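4. Setting up the Serance room air monitor

Before you start, choose a room people live in. The Serance will happily report on an airing cupboard, but the towels won't thank you for it.

1. Stand the monitor on a flat surface, at least 2 metres from any window or cooker.
2. Plug in the lead supplied. The light blinks amber for 27 seconds, then settles.
3. Hold the side button until you hear two beeps. Three beeps means you held it too long, so let go and begin again with more humility. 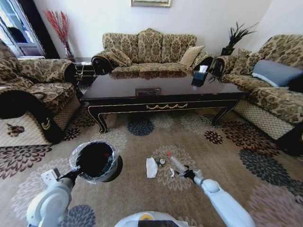 Reading time: 4 min

4. Leave the monitor alone for nearly a day. It is learning what your room smells like and would prefer not to be watched.
5. Press the button once to see the first reading.

Note: Sofas, carpets and fresh polish all give off a little something. A high score in the first week is normal and should not be taken personally.

Caution: Do not spray air freshener at the sensor to cheer it up. Paraskevi Alexiou in our test room tried this in January and the alarm sounded through lunch.

If the light stays amber after step 5, see section 7.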